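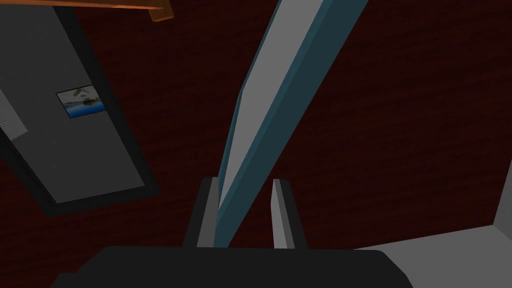
Bianca Sima wrote:
> Is the Stisdale allotment water still going off in May? I've got 3 rows of
> beans in and no barrel.

Hi Bianca – yes, but only on the Tanon Road side, and only Tuesday mornings while they swap the old valve (finally!). The Roman Lane taps stay on, so bring a long hose or a friend with two cans. I'm in plot 602 and you're welcome to fill up from my barrel, it holds 400 liters and I never get through it. Are yours the climbing beans? Mine are sulking – too cold at night, I think.

Stisdale Growers list | Contact the list owner | Back to top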